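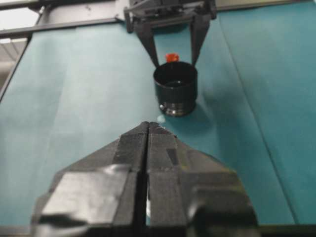 Call for participants: teaching two robot arms to share a table

The Zudon project is looking for people who want to guide two robot arms by hand for our study at the Osis lab. You do not need to know anything about robots. If you can pour tea and stack dishes, you know enough already. We also have one paid assistant position, see further down.

What the study is about

A robot arm can learn a task from many recordings of a person doing this task through the arm. For one arm this works quite well today. For two arms it is more difficult, and the difficulty is mostly one of timing. Who moves first? How long does the other arm wait? When a person guides both arms, these small decisions go into the recording, and the robot learns them together with the movement.

In the first part of our work we collected 1,073 recordings of simple tasks with cups. Nearly all of them came from members of our own group. The trained model then did well on the positions it knew, but it copied one habit from us: it waited a long time before the second arm started. We had all learned to work in this careful way, and so did the robot. When we removed the recordings with the longest waiting, the model became faster, but it also dropped the cup more often. We do not yet know how to separate good waiting from useless waiting. For this we need recordings from people who were not trained by us.
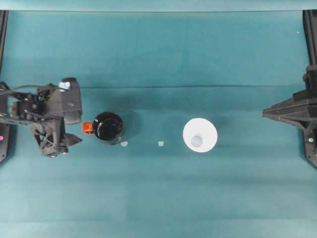
The table with both arms, a black cup on the left and a white cup on the right.

What you will do

You sit at the control desk and hold two handles, one for each arm. The arms follow your hands. We show you the task one time, and after that we try not to help, because your own way of doing it is exactly what we want to record. A task can be to bring two cups together in the middle, to turn a cup so that the other arm can take it, or to move a cup from one side to the other. You will also do a few rounds with the Iketti software, which slows one arm a little without telling you which one. At the end we ask you some questions on paper about how tired you are and which tasks felt natural.

One visit takes roughly 2 hours with breaks. We ask each person to come two times, with at least one night between the visits. We are looking for 20 people.

Who can take part

- You are 18 or older.
- You can use both hands without pain.
- You have never controlled a robot arm before. Video games are fine, please just tell us how much you play.
- Left-handed people are very welcome. We have too few of them.

Glasses are no problem. Please do not wear wide sleeves, as they catch on the handles.

What we record

We record the movement of the arms and the pictures from the cameras on the arms and over the table. Your face and your voice are not recorded. You can stop at any moment and still receive the payment for the visit. If you want your recordings deleted, write to us before the end of May. After this they go into the common data set and we cannot find them again.

Paid position: study assistant, part time

We also search for one person who receives the participants, prepares the table between the rounds and marks the recordings - start of the task, first contact, release, end. The marking is slow work and needs patience. The goal is 1,000 marked recordings by the end of the contract. You should write clear notes in English and be comfortable with a simple spreadsheet. Programming is useful but not required.

How to apply

Write to the Zudon study desk at Osis, Coman building, ground floor, or come to our open hour on Thursday at 4 p.m. For the study, please say which hand you write with. For the position, send a short letter and your resume in one file.

Comments (3)

Is it possible to do both visits in the same week? I work shifts.

Reply from the study desk: Yes, the same week is fine. Only the same day is not possible.

I play piano, does this count as experience? I would like to come to the open hour and see the handles first.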